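Packing, Sorting, Putting Away: Where Chore Automation Stands
Interview by Hanna Shevchuk
June 24, 2025

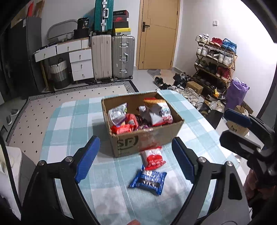
Vitalii Moroz has worked on manipulation at Grondatier since 2021, first on bin picking for warehouses and for the past two years on household tasks. His group of three engineers writes the task definitions, the scoring rules and most of the code that decides where a gripper closes. I asked him whether a machine can do a chore yet, and he asked me to define the chore.

"If you say tidying, I can't answer," he said. "If you say take packets of this size off a table and put them in an open box, then I can give you a success rate, a cycle time and a list of the ways it fails. The list is the useful part."

Snack packets are at the top of that list. A sealed bag of chips or candy has no fixed shape. It contains air, and the contents move to whichever end is lower. The film is shiny, so a depth camera may return nothing at all over part of the surface. Moroz described a packet as three problems that arrive together: finding it, deciding where to close the fingers, and knowing afterward whether anything was caught.

"The crimped end is attractive to a planner because it is flat and thin," he said. "It is also at the edge of the object, so when you lift by the crimp the rest of the packet hangs and swings. If the box is already half full, it swings into something. Across the middle is safer for placement. Then you have to limit the force, or you have crushed food."

How much force? He would not give a general number. It depends on the pad material, the fill and the film. His group sets a limit for each class of item and lets the controller stop early if the finger position stops changing. He considers this crude and said so.

I asked about the surface under the object, which had not occurred to me as a variable until I read the group's test notes. A tablecloth counts as one. A bare tabletop stays still when a fingertip touches it, while cloth can bunch and drag the next item along with it. The pattern matters too. Checks and stripes give a vision system a large number of straight edges that have nothing to do with the task.

"A person slides a thumb under the packet and the cloth moves a little and the person doesn't notice," Moroz said. "We notice. The planned contact point was on the table plane, and the table plane has a wrinkle in it."

Grondatier's current comparison set consists of 140 attempts at a packing task, run by a fixed arm in the company's lab. The company has not published the results and Moroz declined to summarize them with a single percentage. His reason was that an attempt can end with every packet in the box and still be scored down, for example when a packet had to be picked up twice or when the box shifted so far that a later placement was made at its old location.

The box itself gets less attention than it should, in his view. Used cardboard has soft edges and walls that give. If the arm presses a bag against the side, the whole carton can slide, and an empty carton weighs very little. In factories the container is held in a fixture. In a home it stands wherever it was put down.

"People ask me about the hand," he said. "I would like them to ask about the box."

Zoriana Dovhaniuk takes the opposite position on hands. She runs operations at Bukstead, a contract packing firm that assembles mixed snack cartons for small retailers, and she joined the conversation by phone for the second half. Her line uses 2 automated cells. Both handle rigid items only - tins, jars and cartons with square corners. Flexible bags are still packed by people.

"We trialed a suction cell for the bags in August," she said. "Suction likes a flat, tight surface. A bag with a fold in it leaks air and you drop it. Then we were quoted for a two-finger cell, and the supplier wanted every bag to arrive lying flat, separated, in the same orientation. If I could deliver them like that I would already have solved most of my cost."

Her objection is to throughput. A packer at Bukstead picks up several bags at a time when they are small, turns the large one to fit along the wall of the carton, and pushes the small ones down into the gaps. A parallel gripper takes one item per cycle. Even when each pick succeeds, the arm has to travel back for the next.

Moroz agreed with this and added that the gap-filling was the harder part. Large, light bags tend to lean over the top of everything else and hide the space beneath them. A planner working from an overhead view sees a full box. A packer knows it is not full, lifts the bag with one hand and fills underneath with the other.

"That is a two-handed operation with a deformable object and a hidden volume," he said. "We can do it in a demonstration. I would not sell it."

We moved on to homes. Dovhaniuk has no commercial interest there but was the more skeptical of the two. She pointed out that a packing line has a clear floor by law and by habit. An ordinary room has shoes by the door, a rug with a raised border, bags, suitcases and boxes stacked where there was space for them. A mobile base has to get through that before any arm is of use.

Moroz separated the question into reach and approach. Reach is largely solved for a table at normal height, provided the base can stand close to it. Approach is not. A rug edge is a small step for a wheeled base, and a loose shoe is an obstacle that may not be where it was an hour earlier. His group tested one base, supplied by a firm called Karaki, that handled low thresholds well and stalled repeatedly on soft footwear. The sensor was mounted too high to see it. The supplier has since offered a lower mount, which Grondatier has not tested.

Is a shoe rack a reasonable target, then? I had assumed it would be easier than snacks. Shoes hold their shape, more or less, and the shelf is in a known place.

"Sneakers are acceptable," Moroz said. "You grip the heel collar or you go over the top. Sandals are bad, they're thin and the straps move. High-tops fall over. And you have a pairing problem. Two black shoes in a pile of black and gray shoes, left and right, one upside down. Matching them is a vision task that people find annoying as well."

He rates putting single, known shoes on an open shelf as feasible now at low speed. Sorting a household's footwear into pairs from a heap he puts some years out, and he would not say how many.

On cost, neither of them had much patience for the comparison with a dishwasher or a washing machine. Dovhaniuk's point was that those machines succeed by making the person do the handling. Somebody loads the drum and somebody empties it. Moroz said the handling was exactly the part his field had been asked to supply, and that progress in it should be reported by item and by surface, with the failures attached.

I asked what he would want to see before calling the packing task done. He gave a specification: mixed flexible packets, unsorted, on an ordinary tablecloth; a used carton, not fixed down; no reset by a person between items; no crushed contents; and the carton closed at the end. His group currently stops before the last item. Closing the flaps of a carton, on cartons that still have them, is written up as a separate task and is assigned to his colleague Matvii Pasichnyk, who was in Fesdale on the day of the interview and sent a one-line reply to my question about its status.

"Top flaps fine, tape no," it read.

Dovhaniuk asked to be told when the tape worked. Bukstead tapes by machine already, but only on cartons of uniform height, and her mixed orders are packed into whatever sizes are in stock. She said she would consider a cell that did nothing except that.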